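Plileva's town office will stop accepting handwritten parking appeals in December, ending a tradition loved mainly by people with parking tickets.

Clerks handled 163 appeals last year, 14 of them in verse – none of which rhymed well enough to win. 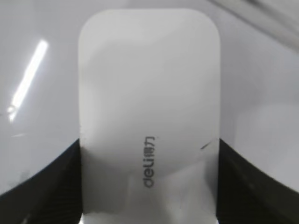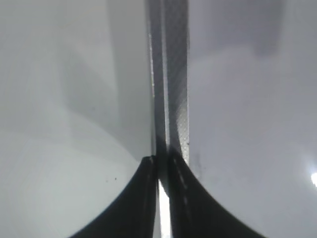
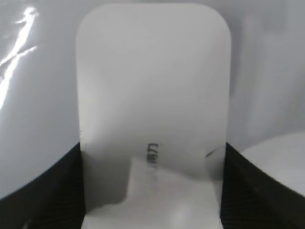

Can drivers still appeal in person?
Only on Monday mornings, at the Tyagi Street counter, with a typed form.

Maëlys Delaunay, who has appealed 10 tickets and lost them all, called the change "a blow to penmanship." She plans to buy a typewriter.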